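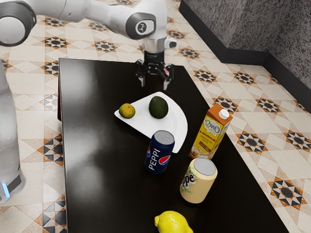
SKINDALE, November

Ticket 165: Steam radiators banging on second floor
Opened by: Birgit Ackermann
Assigned to: Colin Pilkington
Status: Monitoring
Last updated: Thursday, 4:41 pm

Reported problem: Loud hammering in the two north rooms when the heat comes on in the morning. One-pipe steam, original to the building (1921). The boiler is a Zirlow and was serviced in the spring.

6:10 am. Listened through a full cycle. Banging starts 5 minutes after the boiler fires and stops once the radiators are hot. Pressure normal. Water in the sight glass clean and at the right level.

7:30 am. Checked the supply valves. The one in the corner room was half closed. On one-pipe steam it has to be all the way open or all the way shut. Opened it. Corner room quiet on the next cycle, other room still banging.

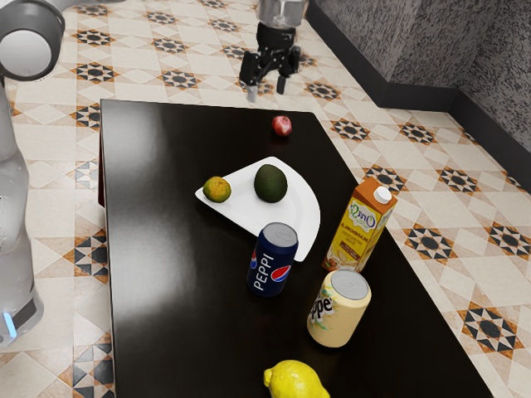 10:15 am. Put a level on the second radiator. It pitched away from the valve, so water was sitting at the far end. Shimmed the far feet until it drained back.

11:00 am. Air vent on the same radiator was spitting. Replaced it with a Bustos from stock.

2:20 pm. Ran two cycles from cold. One light tick, no hammering.

Still open: the main in the crawl space may have a sagging hanger. Birgit, please note the time if you hear it again.

2 comments | 0 shares
Contact Flurnis Building Services | Back to top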